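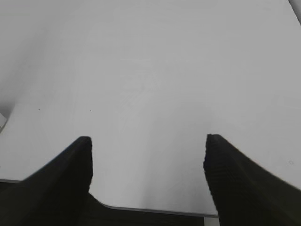 Does a matte white top really hide wipe marks the way the store claims, asked a reader who bought the smaller Nullarau last year and says she has been chasing pale swirls around it ever since. She had tried a damp cloth and a dry cloth and was ready to try the trash.

I had the large one in the workroom by then, so I can answer her, though she won't enjoy it. No, it doesn't. What it does is make them faint. You catch them when the light is soft and you happen to be looking across the middle, and then you can't stop catching them. Glossy white would be worse. A plain wood top would be better and would cost less.

The Nullarau is sold by Fiseck as a work table "for every task in the home," which is the kind of phrase that makes me put my wallet away. It's $600 before delivery. For that you get a broad, pale top with no pattern on it, a set of legs, and a booklet that spends most of its space telling you what voids the warranty. Assembly was supposed to take 30 minutes. It took me most of an evening, including the time I spent hunting for the right hex key, which was taped under the packing foam and not in the parts bag as stated.

Now for the surface. Fiseck calls the color Soft Chalk. In the store it looked warm. At home it's a flat white leaning toward cool gray, and on the side away from the window it goes duskier still. I don't mind it, but if you're trying to match a cream wall, take a sample home first (they will lend you one if you ask twice).

After five weeks of daily use I have a few tiny blemishes. I couldn't tell you which of them came from the factory and which came from me. They don't catch a fingernail. They do show, since there's no pattern for them to hide in, and that's my main complaint about plain tops in general. A bit of speckle forgives a lot.
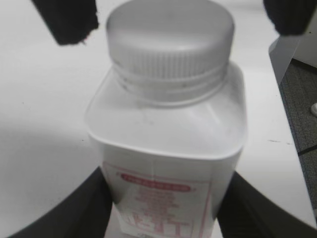 Lucero Home Review, No. 164, page 30

Bottles are what I mostly put on a table like this, so that's what I tested with. Anything square-shouldered with a screw cap and a paper label is a fair trial. A bottle that shape gets dragged more than it gets lifted, and the ribs on the cap collect whatever was on your hands and pass it along when you set the cap down upside down.

Dragging a full plastic bottle left no mark I could find. Dragging a ceramic jar did, a thin gray line that came off with an eraser and some effort. Wet paper labels are a different matter. One with red ink sat in a small puddle overnight and left a pink smear that needed three goes before I stopped seeing it. The booklet says the top is "stain resistant," and I suppose resistance is what it put up.

One thing I'll grant it: a white bottle on a white top sounds like a recipe for knocking things over, and I never did. The low shine helps. There's no glare off the surface, so edges stay easy to see even under the ceiling light, and small print on a label is as readable as the printer made it.

Fiseck also sells a care kit for the finish, a cloth and a spray. I used it for a week against warm water and an old T-shirt. Same swirls. Skip it.

The Inda table, which I reviewed in the spring, has a narrower top and uglier legs, and I'd still pick it at its price. If you've already got the Nullarau, wipe in one direction, finish dry, and keep wet labels off it. If you haven't, wait for the sale. Fiseck seems to have one every time I walk past.

Rating: 5 out of 10. Delivery extra, returns at the buyer's cost.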